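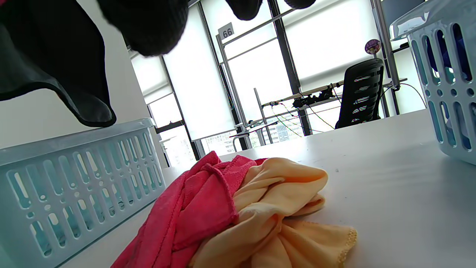
Sorting clothes between two light blue baskets, seen from the gripper.

1/ A thread on our small result this spring. The subject is laundry, but the real question is how to cut a long recording into pieces a policy can learn from. I will try to keep the words simple.

2/ The task: clothes go from one basket to the table and then to the other basket. A person does it with a hand-held gripper that carries a camera. We train only on these recordings. There is no robot data at all in the training set, and the robot meets the task for the first time at test.

3/ We have 366 recordings, all made at the Trasville office. It is not a big set. The people at Peltby have much more, and I envy them a little, but a small set is good for this kind of question. You can watch every recording with your own eyes, and I did so.

4/ The usual way is to give the policy fixed windows of time. Every window has the same length, and it does not matter what the hand is doing. For cups and blocks this is fine. For cloth we saw a strange failure: the gripper closes well, lifts a little, and then goes back to the table as if it had never taken anything.

5/ My first idea was that the vision part is too weak. A heap of cloth has no fixed shape. In the picture at the start of this thread there is a pinkish-red towel with a peach cloth lying partly on it, and a program must decide where one ends and the other begins. I spent most of April on segmentation. The failure stayed the same.

6/ So I looked at the windows themselves. Many of them had their border exactly in the lift. The policy saw a lot of "closing" and a lot of "carrying", and very little of the short time in between, where cloth is leaving the table and the heap is changing its form.

7/ The method, which we call Kiani, is simple. We cut at the events of the hand and give up the clock. A segment begins when the fingers start to close and finishes when they are open again. Inside the segment we resample, so that the lift gets the same number of steps as the carry, even when it was much shorter in the recording.

8/ You don't need labels from a person. The opening of the gripper is recorded anyway, and we use only this signal plus its speed. The cutting code fits on one page. I say this because a reviewer of an earlier version asked who made the annotations, and the answer is that there are none.
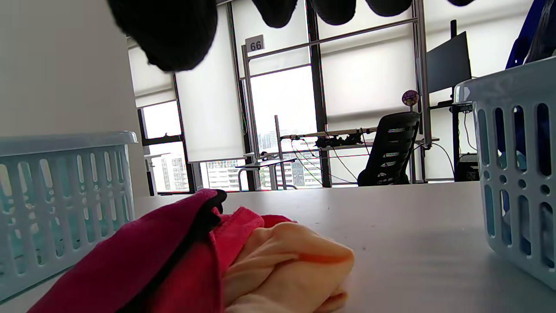 9/ Clothes near the camera

This part was the most difficult for us. When pieces of clothing are bunched together close to the camera, they take a big part of the view, and the edge between two of them is easy to lose. Magenta, bright pink-red and pale peach are at least different colors. Two black shirts would be a worse day.

10/ For such moments the opening signal tells you more than the image. Thick cloth stops the fingers earlier than thin cloth. We give this value to the policy as an input, with a short history. If we remove the history, most of the improvement on heaps is gone.

11/ Now the result. We tested on 5 kinds of items, with the same network and the same training time for both versions. With event segments, the "go back to the table" failure became rare in 4 kinds. For thin towels there was no difference that I would trust.

12/ About double grasps (two pieces taken together): Kiani does not solve this. In fact it takes two pieces a bit more often, probably because it lifts with more confidence. In the paper we put this in the main table and not in the appendix.

13/ Some questions I received already. Does it need a special gripper? No, any gripper that records its opening. Does it work with two hands? We tried on one Saturday. When the hands close at different times, the segments overlap, and my code was not written for that. It is the next thing to do.

14/ Is the background a problem? All recordings come from the same office, with the same tall windows and white blinds. The policy has seen a lot of this light. In a second room the success went down for both versions, by nearly the same amount. So please do not read our numbers as "works at home".

15/ The cutting code will be shared first, under the project name Skultutis, and the recordings later, after we check them for faces and screens. If you have gripper recordings of cloth, I would be very happy to know if your windows also break in the lift. You can simply plot the opening signal and draw the window borders on it. It takes ten minutes.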